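Zorstead Evening College
Interior Surfaces, Course 2274
Handout for Unit 7: Light and painted walls
Prepared by Parveen Biswas, 4 May 2026

Please read before class. Bring your sample cards and the notebook from March.

1. Why a color changes on the wall

Many students choose a paint from a small card and are later unhappy with the room. The paint is usually correct. What is different is the light, and also the size of the painted area. A color on a card is seen next to white paper. On a wall it is seen next to the floor, the furniture and itself.

Daylight from the north is cooler, and it makes a soft beige look more gray. Late sun does the opposite. A warm lamp in the evening can bring out pink in a paint that had no pink at noon. For this reason we never judge a sample at one hour only.

2. Sheen

Sheen means how much light the dry paint sends back in one direction. In this course we use four words: matte, eggshell, satin, gloss.

Matte paint spreads the light in all directions. It hides small faults in the plaster, but it is harder to clean. Gloss shows every bump. Eggshell is the usual choice for living rooms, and satin for kitchens and doors. If you are working from the Femix chart, note that its names for sheen are not the same as ours. Write down both names.

3. Shadows

A shadow has an inner part, where the light source is fully blocked, and an outer part, where it is blocked only partly. A small lamp gives a narrow outer part and so a hard edge. A wide window or a large shade gives a soft edge. The distance matters too - an object close to the wall makes a sharper shadow than the same object far from it.

On a pale wall the shadow is seldom pure gray. It takes the color of the paint and of whatever other light is in the room. When you draw it, mix from the wall color and do not reach for black.

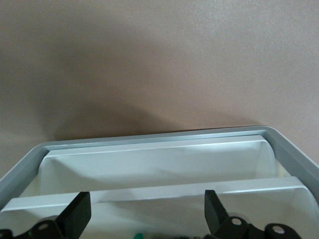 Fig. 1. Soft-edged shadow on a matte wall, pale mauve-beige. The wall is lighter toward the upper right.

4. Homework

Paint two boards, 30 cm on each side, one matte and one satin, in the same color. Stand them against a wall and look at them in the morning, at noon and under a lamp. Write two or three sentences each time. Do not correct your earlier notes, even if you disagree with them later.

Reading: Heo, chapter on mixed light, up to page 22. The Istoveo booklet is optional.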